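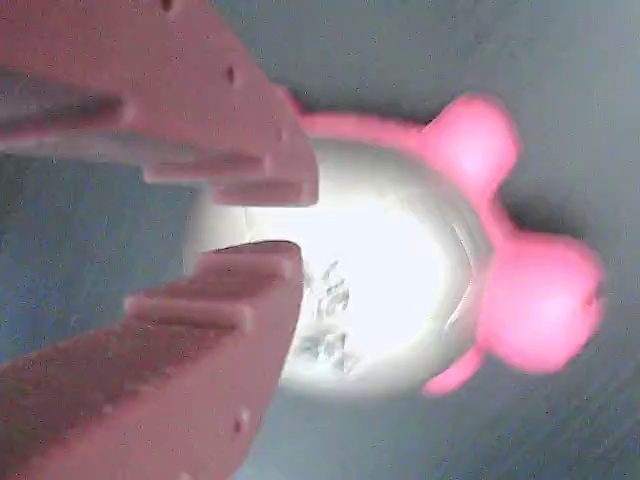
What is a knick-knack?

A knick-knack is a small household object kept mostly because somebody likes looking at it. Many knick-knacks have a use as well, such as holding rings or paper clips, but the use alone doesn't explain why they were picked out, brought home and given a spot on the shelf.

Knick-knack

A knick-knack (also nicknack, and in older writing sometimes knickknackery for a whole collection) is a small, usually inexpensive ornament or novelty. The word is a playful doubling of "knack," which once meant a trick or a clever little device, and it has been in English for centuries. It still sounds like what it names: something light that clicks when you set it down.

Related words include trinket, bauble, curio, bric-a-brac, whatnot and the Yiddish-derived tchotchke. They overlap a great deal, and most people use whichever one their family used. A trinket is often something that can be worn or carried. A curio is expected to be a bit strange. Bric-a-brac is nearly always spoken of in bulk, and very few people would point to one ornament and call it a bric-a-brac.

Shapes and colors

Round pieces are everywhere in this family of objects, and it's easy to see the appeal. A round base is steady, has no corners to chip, and can be turned on the shelf until the best side faces out. Rings, shallow cups, domes and little discs all turn up, either plain or with extra parts added around the outside.

Those added parts are where the makers have their fun! Lobes, petals, ears, paws, wings and scallops can turn a simple circle into a flower, a cloud or an animal, and the best designs leave you guessing a little. A lobe on one side makes a handle or a tail, two make ears, and several in a row may be read as petals or toes. Turn the same piece sideways and it can look like something else altogether.

White is a favorite ground color because it goes with almost any room and makes a second color look stronger. White with pink is one of the sweetest pairings and one of the longest lasting -- it can look like a candy shop, a nursery or a spring garden depending on the shade. A chalky salmon pink feels warm and quiet, while a bright bubblegum pink is all cheer. Glossy finishes catch the light from a window or lamp, and matte finishes show off the shape.

Materials

Knick-knacks have been made from nearly everything that can be shaped at a small size. Porcelain, earthenware, glass, wood, brass, shell, resin, felt and molded plastic are all common. Rubber and silicone pieces are newer and have the great advantage of surviving a fall.

The material affects how a piece is handled more than most buyers expect. Thin china is often weakest where an added part meets the body, so a cup-shaped ornament should be lifted by the body and never by an ear or petal. Soft plastic can pick up dye from a dark cloth. Painted wood doesn't like a sunny windowsill.

Makers and collecting

Some knick-knacks are sold singly and some in series, and a series has a pull of its own. Collectors of the Starkwood "Pocket Garden" line, for instance, look for 100 flower and fruit pieces, none of them wider than a jar lid. Imhof made round lidded boxes in white with one accent color, and its catalog ran to 486 patterns before the firm turned to tableware. Jallier pieces are harder to identify because only the larger ones carry a mark underneath, so enthusiasts learn to know them by the rim, which is thick and slightly rolled.

The Sunday flea market at Enddale is well known for this kind of thing. It has 200 tables in the summer months, and a good share of them hold nothing larger than a teacup. Prices are low enough that a beginner can come home with a pocketful, and the sellers are happy to talk about what they have (often at great length, so bring a snack).

Collections are usually built around one idea. Common ones are:

A single animal or plant
A single color or pair of colors
One maker or one series
Things that open
Things brought back from trips

Collecting by color is perhaps the most forgiving, as old and new, costly and cheap can all sit together and still look like a set. One pink and white collection shown at the Enddale library had 700 pieces in it, from thimbles to soap dishes, and filled every case in the reading room!

Display

The traditional home for knick-knacks is the whatnot, a stand of open shelves that fits into a corner. Printer's trays hung on the wall became popular later and remain a lovely way to show very small pieces, each in its own compartment. Glass-front cabinets keep off dust, and a windowsill costs nothing.

A plain background helps. Gray is particularly good behind or beneath pale objects, which can disappear against a white shelf, and it doesn't compete with pastels the way a wood grain can. Strong light from directly overhead tends to wash out glossy white surfaces, so many collectors place a lamp to one side, where it will bring up the rims and curves.

Spacing is a matter of taste. Crowded shelves feel generous and Victorian. A few pieces with room between them make each one look more important, and they're much faster to dust.

Cleaning and care

Most glazed and plastic pieces can be wiped with a damp cloth and a drop of dish soap. Fill a bowl rather than washing under the faucet, and lay a folded towel in the bottom. A soft makeup brush or a clean paintbrush reaches into grooves, around lobes and under rims. Unglazed clay, felt and anything with glued parts should be cleaned dry.

Pieces going into storage do best wrapped one at a time in plain tissue. Newspaper ink can rub off on white surfaces -- and it is stubborn once it gets into fine cracks. Small loose parts belong in the same wrapping as the piece they came from, with a note.

See also

Figurine
Trinket box
Souvenir
Whatnot (furniture)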